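Search this site
Enter keywords

Shared workshop opens robot arm build to the public

Apr 13, 2019

Members of the Maihi workshop will show their home-help robot to visitors in September, organizer Cameron Rutherford said.

The group has put 204 hours into the build so far, most of it in evenings at members' houses. Parts have cost around $2,000, paid from member dues and a small grant from Drustex.

The current job is picking up small bathroom and kitchen items and carrying them from room to room. Tubes have been a particular focus -- they are light, they bend, and a grip that is too firm will squeeze them out. Rutherford said the group keeps a log of every attempt and had reached 105 entries by the end of last month.

"We want it to carry one thing across a tiled floor and hand it over," he said. "Drawers can wait."

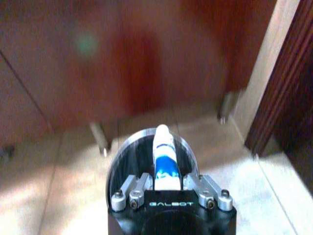 Places at the open day are limited to 60, and sign-up is at the front desk.

Contact us | Copyright 2019 Maihi Workshop | Back to top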